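Dronevier and the 1,120 cables
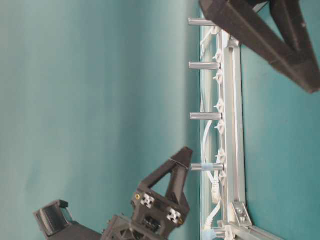
You people keep moving the goalposts, a reader wrote after our last item on cable routing. First the robots couldn't do it at all, then they could only do it slowly, and now that Dronevier is collecting examples by the hundred the complaint is that there are too many of the same thing. Give them the summer and see.

Fair enough, so we went to see. Dronevier is the cable project at Rutau, run out of the Babalola building, and it has been recording since June. An operator drives two arms by hand through a pair of smaller leader arms, and the task is to get a thin cable into a line of clips. Every attempt is saved with all the camera views and the joint positions. When we visited, the count stood at 1,120 episodes, which is the number on the project's slides and the number its backers like to repeat.

The number on the slides needs some unpacking. Of the 1,120, 262 are marked as failed or abandoned. They are still in the total. The team says they are useful, and maybe they are, if somebody has labeled where things went wrong. So far the label is one word, "fail," and it gets typed at the end of the episode by the same operator who is already reaching for the reset pedal. A cable that popped out of the last clip and a cable that never got near the first one go into the same pile.

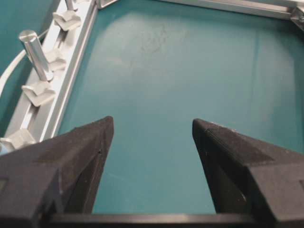 Variety is the bigger worry. Dronevier has one fixture, one kind of cable and one set of lights, and the plan calls for the system to go on from there to wiring cabinets it has never met. We asked how the team would know if the model had learned to route a cable or had only learned this particular table. The answer was that the arms start from a different pose each time. That helps a little. But from the wrist, the view past the fingers takes in the same teal floor with the same gray scuffs on it, and white clips against bright metal. A learning system will use whatever it is given, and a scuff that sits still is a lovely landmark. Wipe it off or swap the tray and see what happens to the success rate. We suggested it. It is on a list.

The 80 percent figure deserves the same treatment. It comes from trials on the training fixture, scored by the people who collected the data, and it counts a run as a success if the cable is in the clips when the timer stops. There is no pull test. There is no check on slack between clips either, and slack is what gets caught in a cabinet door. In a shop, four good ones out of five would get you a talk with the supervisor by lunch.

To be fair to Rutau, the bench work is careful. The cameras are checked at the start of every shift, the logs open without a fight (we have visited places where they didn't), and the operators talk to each other about how they hold the cable. There are 14 of them on the rota. The trouble is that they have 14 ways of doing it. Some feed the cable from the plug end and press as they go, others lay the whole length along the rail and come back to push it in. Average those two together and you get a hand that hovers. The project lead calls this natural diversity and has so far declined to write down a preferred method.

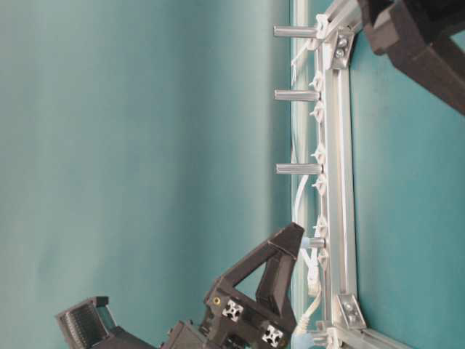
The clips are the easy part, one of the operators told us, and most of the time goes on the loose bit near the connector, where you can't feel anything through the leader arms and end up going by eye. Episodes where the operator waits and looks for a long stretch get trimmed before training. We would have thought the waiting and looking was the skill.

What would change our minds is fairly modest. A second fixture, built by someone else, that no operator has practiced on. A cable in another color and another stiffness. Failure labels with at least the clip position in them. And a headline figure that leaves the 262 out, or says in the same sentence that they are in.

Dronevier plans to keep recording on the present setup first and start on a second fixture after that. Dikance readers who work with cable for a living and would like to send in a sample that gives them trouble can write to the usual address – we will pass it on, and we will report whether it gets used.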